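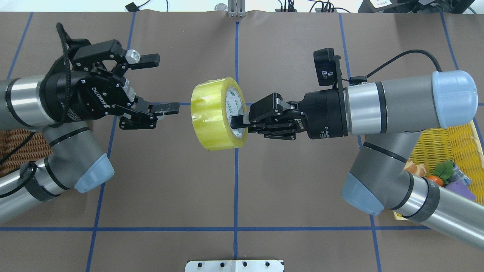 Page last changed: October, late evening (fixed the bit on scissors)

The tape should live in a basket. An open one with no lid, on or near the table where you do the work, and I will argue this with anyone who owns a junk drawer.

I've moved house twice in the last few years, both times within Jellcombe, and both times I lost the packing tape more often than I lost my temper, which is saying something. You tape up a box, you put the roll down on the nearest flat thing, you fold out the next box on top of it, and off you go hunting through the linen. The second time I had 13 boxes in the hallway with their flaps up and spent half an arvo looking for something bright yellow. Bright yellow! I'd bought that colour on purpose so I'd see it.

And I do stand by the yellow. Clear tape is a menace, you can't find the end of it and you can't tell which boxes you've done. Brown tape on a brown box is no better. Yellow you can spot from the doorway, provided the roll is somewhere a person might look, and that brings me back to the basket.

I came to this the expensive way. After the first move I bought the Pudel drawer insert, 249 dollars with delivery, with a special little well for "adhesives" (their word). Lovely thing. The well fits one of those small desk rolls you wrap Christmas presents with. A proper 50 metre roll of packing tape sits up proud and the drawer won't shut, so the tape went on top of the fridge, where things go to die. The insert now holds birthday candles and takeaway soy sauce.

A wicker basket costs next to nothing at the op shop and doesn't care what shape your tape is. You drop the roll in from above, done. No lid to lift, no drawer to pull with your elbow while you're holding a flap down with your chin. I like wicker in particular for its wide rim and flat bottom, and it looks decent enough that you won't be tempted to hide it when people come over. Hiding it is the beginning of the end. Once it goes in a cupboard you'll stop putting things back in it, I promise you.

My other rule, and this is where I lose people, is that the basket has to start out empty. Properly empty, tipped upside down over the bin and given a whack. If it's already got a torch and three dead biros in it, it's just a junk drawer with handles. Tape goes in, then the marker, then the scissors (blades down, I've learnt). Then stop. If you can't see the bottom between the things, there's too much in it.

Kids' stuff gets a separate basket, and make it a different colour or a different material so nobody has to think about which is which. Ours is cheap plastic. Play food and blocks and little animals all go in together, in no order whatsoever, and I've made my peace with that because a toy basket is meant to be rummaged in. A tape basket isn't. You want to reach in without looking and come out with the tape. Put the two at opposite ends of the table if you've got the room.

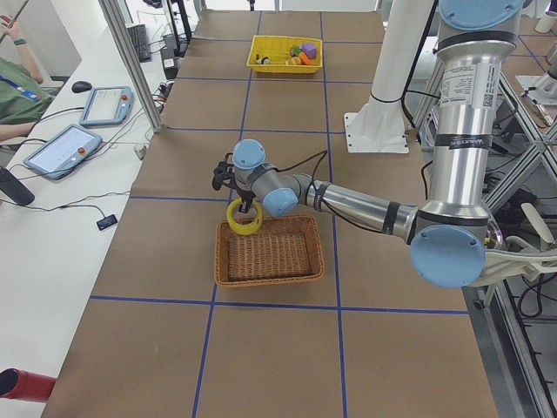 One reply to the first version of this page said that I was making a fuss over nothing, that a hook on the wall does the same job for less bench space, and that tape has had a hole through the middle all these years for exactly this purpose. Fair point, well made, and I did try it. I put up a Follholm hook beside the back door and hung the roll on it for a fortnight. It worked beautifully for the tape. It did nothing for the marker or the scissors, which wandered off to the laundry together, and in a rental I'm not keen on putting up hook after hook. If you own your walls, go for it.

What I won't budge on is the dispenser gun. The fellas from Mustonen who did our heavy furniture swore by theirs, and in their hands it was magic, zip and done. In mine it chewed the tape into a string and then bit me. A bare roll, a cardboard core you can get your fingers into, and a folded-over tab so you can find the end next time. That's plenty for a household that moves every few years and posts the odd parcel to Nan.

Fold the tab before you put the roll back, by the way. My lot still don't.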